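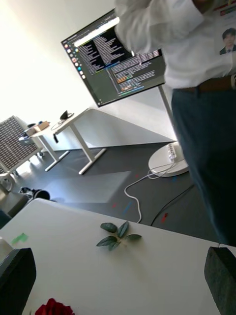

Blackout lining shrinkage, Hadmont order

May 22, 2026 – Rin Takeda

Cut seven test strips from the new Lolleo blackout roll, full width, marked at the selvage and again at center. Pressed three with steam, three dry, left one alone as the control.

Steam strips pulled in along the length, worst near the selvage. Dry strips stayed within the pencil line. Control unchanged. The coated side also picked up a slight shine under steam, so the press cloth stays on from here.

The face fabric for Hadmont is a cotton and linen mix that needs steam to lose its fold lines. Plan is to press face and lining separately, hang both overnight, then table them together. Hems to be pinned only until the second hang.

Kumiko Yokoyama asked whether the March batch from Chin behaved the same way. The old sheet says 18 mm lost over a full drop, but it doesn't say which setting was used. Not comparable.

Cut allowance for this job: add up to 471 mm per drop, to cover heading, double hem and pattern repeat. Pair four has the bay return, so check the left width before cutting – the Gornville drawing has the return on the wrong side.

Still open:
- weights: lead tape or penny weights in the corners
- thread for the side seams, current cone too pale
- roll balance after cutting (stock card reads 1,103 cm, not remeasured)

Last updated: R.T., after second pressing

Workroom notes – contact Kumiko Yokoyama for corrections | Back to top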